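The Town That Kept Its Repair Shops

Pritby has 2,855 residents, one traffic light and more places to get things fixed than most cities ten times its size. You can have a lamp rewired on Mill Street, a boot resoled behind the post office and a chair reglued in what used to be the feed store. The toaster man works out of his garage and takes calls after 4 p.m.

None of this was planned. The Fakholm furniture plant, across the river, ran three shifts at its peak and trained a lot of people to work with their hands. When the plant cut back and then closed, some of those people left. Others rented the storefronts that the chain stores had given up on, because the rent was low and they already owned the tools.

Ronaldo Maglaya was one of them. He spent his working life at Fakholm in the case goods department, building dressers and nightstands, and he now repairs the same kinds of pieces in a shop with a single front window. He opens on Tuesday and stays open through Saturday. Most of what comes in is not valuable.

"People apologize for it," Maglaya says. "They tell me it was cheap, or it was their aunt's and it isn't worth anything. I tell them what it costs to fix and they decide."

A loose drawer runs a customer very little. A broken leg costs more, and refinishing costs a lot more, so he talks many people out of it. Old finish that is dirty often just needs to be cleaned, and he will hand over a rag and a can of paste wax before he will sell a strip and recoat.

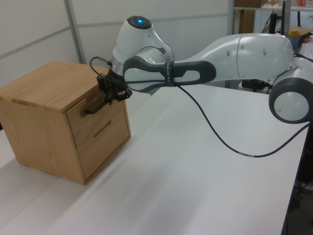

Drawers make up a large share of his work. They get pulled the hardest and loaded the heaviest, and the failures are usually the same few. Screws back out of the side panel. The bottom sags and comes out of its groove. On older pieces with wooden runners, the runner wears down until the drawer drops at the front and drags. Maglaya builds the worn spot back up with a strip of maple and planes it flush. It takes him less than an hour, not counting the glue.

Metal slides are a different job. They can't be patched, so he replaces them in pairs, and the hard part is finding a match for a size that may have gone out of production. He keeps coffee cans full of slides pulled from dressers that were past saving. Kenneth Calimlim, who runs the transfer station, calls him when a good one shows up.

The shops send work to one another. Jocelyn Padilla does upholstery in the old feed store and shares the building with her brother-in-law, Bienvenido Dalisay, who does the chair frames. She will not cover a seat until he has checked the joints. Customers sometimes push back on that, as it adds a week.

"I've had to take off my own work to get at a cracked rail," Padilla says. "I won't do it again."

She learned on car seats. Her first job was at Cruzado, a trim shop on the county road that did trucks and a few boats, and she still uses the heavy thread she got used to there. Her prices are posted on the wall next to the register. A dining chair seat is the cheapest line on the list and a full sofa is the most expensive, and she says she turns down half the sofas she is asked to look at. The frames on many of them are stapled together and will not hold new tacks.
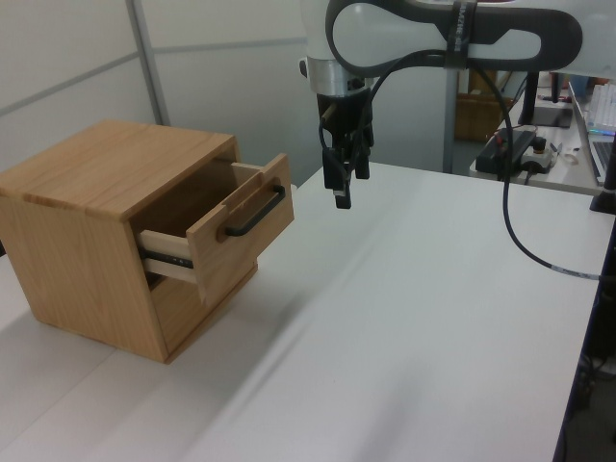 A drawer pulled partway out, with its metal slide rail showing along the side.

The town has helped in small ways. Two years ago the council changed the sign rules so that shops on side streets could hang a board on Mill Street. It also set up a loan fund for equipment, capped at $2,000 per business. Dae-han Baek used his loan for a secondhand patching machine, the long-armed kind that can sew inside a boot. He had been sending that work to a shop in Rirkolon and losing most of the profit on it.

Baek is the youngest of the group and the only one who did not grow up nearby. He came for a weekend in February, saw a For Rent sign and called the number from the sidewalk. His busiest stretch is October, when the hunters bring in their boots, and his slowest is midsummer. He fills the gap with belts, dog collars and the occasional saddlebag.

Whether the shops will last is an open question. Maglaya has arthritis in his right hand and has cut his hours twice. He has had two helpers in the past few years, and both left for jobs with health insurance. The high school dropped its woodworking class when the teacher retired, and the machines were sold.

Padilla has started teaching an evening class in the back of the feed store, from 6:30 to 9, with space for a handful of people at a time. Students bring one chair and keep it there until it is done. The current group has a nurse, a retired mail carrier and a couple who bought a box of mismatched seats at an auction and have been working through them since. Dalisay comes in at the halfway point to look at the joints.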